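About Timetti

Timetti started at a kitchen table in Pluvthorpe, with a pot of tea going cold and Benedicta Asamoah trying to help her aunt get back into a locked email account. It took the two of them most of an evening (and a phone call to a cousin), and by the end of it her aunt said she wished there was somebody in town she could just walk in and ask. That remark stuck. A few weeks later Benedicta had talked her old coworker Yaw Arthur into renting a small office with her above the print shop, and the two of them put a sign in the window offering help with passwords, and we have been answering questions ever since.

We're a training and support company for people who use email at work and at home and would like to feel a bit safer doing it. Our customers are dental offices, churches, plumbing outfits, a couple of small school districts, and a great many people who come in on their own with a laptop under one arm. You don't need to know any of the words. If you can tell us what you clicked and more or less when, we can usually take it from there, and nobody here is going to make you feel silly about it. We've all clicked on something!

Our main course is called Hedutance, a name Yaw came up with on a long drive and refused to give up. It runs for five weeks and covers the everyday things: choosing passwords you can live with, setting up two-step sign-in, spotting an invoice that didn't come from your supplier, and what to do in the first hour after you think something has gone wrong. Groups are kept to 14 people so that there's time for everybody's questions, and there are always plenty of those. We start a new group every March and again in the fall, and evening sessions begin at 6:30 so folks can get something to eat first.

Then there's Yap, our phone line, which grew out of the course because people kept calling us anyway. Members can ring up and read a suspicious message out loud to one of us before they answer it. Kekeli Ackah runs Yap and has a wonderful way of slowing a worried caller down. Anayeli Contreras joined her to take calls in Spanish, and she also writes our monthly letter, so if you've ever laughed at our roundup of fake delivery notices, she's the one to thank.
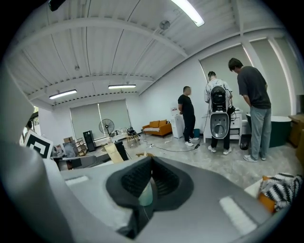
Benedicta Sowah looks after our business customers (yes, we have two Benedictas, and yes, the mail gets mixed up). She'll come out to your workplace, look over how your email is set up, and leave you with a short written list of things to fix, starting with the ones that cost nothing. Most visits take a morning. She's happy to come back after you've worked through it and go over whatever's left.

We've grown to a staff of 13 and we still do the Pluvthorpe library drop-in, where anyone can bring a phone or a question free of charge. If you'd like to join a course, book a visit or sign up for Yap, stop by the office or give us a call. Ask for either Benedicta and we'll sort out which one you need.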